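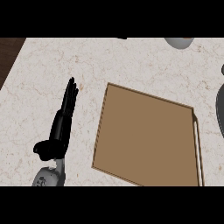

I want to write down how we are collecting examples for our hand policy, because three people have asked me by message and my answers were each time different. We do all of it in simulation for now. A person moves the arm, we save what the arm did and what the camera saw, and later the network tries to copy it. The task is box closing on a kitchen counter. You see our black hand with the fingers straight and together, to the left of the cardboard box, and this flat hand is the subject of most of my posts today.

2/ First, who is "we". Kundidus is a small group in Stedport. I take care of the data, Lemlem Hailu takes care of the training, and Zulkifli Manurung wrote most of the teleoperation. Mihret Hadgu and Kidus Feyisa are the two operators. I also operate, but slowly.

3/ We have 488 episodes of this task at the moment. I know this is not much for some of you. Each one was driven by a human from start to end, with no scripted motion in it, and I have watched every one at double speed.

4/ Now the hand. With many fingers there are many ways to begin. In April we let each operator choose. Mihret liked to start with the fingers a little curled, as when you hold an orange. Kidus started flat. Both closed the box without problem.

5/ The network did not like this freedom. It learned something between the two, and the half-curled fingers caught on the rim of the box. In the loss curve everything looked fine. We only understood when Lemlem put the rollouts of the policy next to the demonstrations and played them together.

6/ Since then we have a rule: every episode begins with the hand open and flat, fingers closed against each other. The operator holds this for a moment before the first movement. It felt like a waste of time to Kidus, and he told me so, but he does it.

7/ The rule is only for the beginning. After the hand is near the box the operator can do what feels natural. I don't want to remove all variation, I want to put it where it is useful.

8/ What we do vary on purpose, before each episode:
- position and angle of the box
- the other objects on the counter
- the surface of the counter
- the light, but only a little

9/ The surfaces come from a texture pack called Ziswood, which we bought for the wood and then used mainly for the stone. The speckled marble is my favourite. It is also the hardest one, I think, for the small camera model: the policy is weaker there than on plain grey. I cannot prove yet that the marble is the reason.

10/ Somebody asked why the images have black bands at the top and bottom. The encoder takes a square and our camera is wide, so we pad. We tried cropping the sides instead and lost the objects which stand near the edge. Padding is ugly but I sleep better.

11/ About the objects near the edge: we leave them partly outside the view. A real kitchen will not place every bowl nicely in the middle for us. Lemlem wanted a clean counter for the first version, and we had a long discussion over lunch. We kept some episodes of each sort and they have a tag.

12/ Tags. Please, if you begin with such a project, write tags on the same day. We have now 16 of them, which is already too many, and 2 mean nearly the same thing ("slow" and "hesitates"). I will merge them when I have courage.

13/ What we throw away:
- the hand goes through the box because the physics step was too large
- the operator stopped to answer the phone
- the box is closed, but by luck, with the elbow

The third sort I keep in a separate folder. They are good for laughing and perhaps one day for training a success detector.

14/ What we keep, although it looks bad: the episodes where the operator misses the flap, goes back and tries again. In the beginning I deleted them. I thought a network should see only good work. But then it has never seen how to come back from a mistake, and after the first miss it just stands there and trembles.

15/ A good episode takes roughly half a minute. Preparing it takes longer. Mihret has a small script which loads the next layout while the present one is being saved, and this helped us more than any new device.

16/ Speaking of devices – the glove. We use an old tracking glove that Zulkifli calls Procházka, after a goalkeeper in his son's football team. The thumb drifts. We calibrate it before each session and again after the break, and still the thumb in the later episodes is a bit more inside than in the early ones. If you download the data, please look at this before you trust the thumb.

17/ Yes, you can download it, but not today. Tiruwork Degefa is reading through the licence of the textures for us, and I don't want to publish something and take it back. The joint data without images could go earlier. Tell me if this is of any use to you.

18/ Next step: the same task with the box turned much more, so that the hand must reach across it. Kidus made a few on July 16, 2022 and his opinion was "my wrist does not do this". So perhaps we move the arm base first.

19/ If you collect with a many-fingered hand too, I would like to know how you fix your starting pose, or whether you leave it free and have simply more data than us. Replies are open and I read them in the evening.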